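Small Bathroom, Big Plans: Hardware and Finishes in the Hollis House Guest Bath
Project report, Residential Interiors II

For my final project I picked the smallest room in the Hollis house, a guest bath of 65 square feet, and I loved every minute of it. My first idea was to do the kitchen like everyone else. Then I stood in that little bathroom on a Thursday evening and noticed how many different metals were in there. Chrome faucet, brass hinges, a nickel hook on the door, a white plastic paper holder. No wonder it felt busy!

The goal

I wanted one metal finish for the whole room, and I wanted it to work with wood and with white marble pattern, because those were the two surfaces the owners had already settled on. My budget for hardware was $900, including anything I had to send back.

Choosing the finish

I made sample boards for 2 finishes, brushed nickel and oil-rubbed bronze. The nickel was perfectly nice. It also vanished next to the marble pattern, and from the doorway you could hardly tell there was any hardware at all. The bronze was a completely different story. It looks black until light hits it, and then the brown starts to come through (my classmates kept picking up the sample and tilting it under the lamp, which I took as a good sign).

I compared two lines, Maleo and Seltel. Maleo had more hook shapes, but its bars had square posts that looked heavy on my drawings. Seltel's bars are round, with posts that flare out toward the wall, and there is a fine copper-colored line where the bar meets the collar. I am a little obsessed with that line. It is so thin that I missed it in the catalog photos and only found it when I had the piece in my hands.

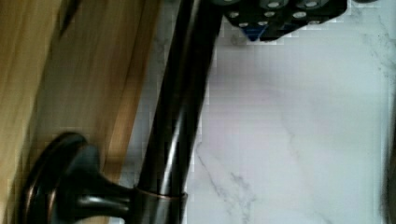 The full Seltel order came to $419, so I had money left for a better mirror from Prirkov and a dimmer switch.

What was hard

Glossy dark metal shows fingerprints. I knew this and still underestimated it. I also drew the towel bar too close to the door swing in my first plan and had to move it to the other wall, so the elevations had to be redone, and the hook by the shower went up a few inches to line up with it.

If I had another month

I would test a satin version of the same bronze, and I'd like to see the boards in January light, when the window gets almost no sun before lunch. The hinges are still brass, too. They're next on my list!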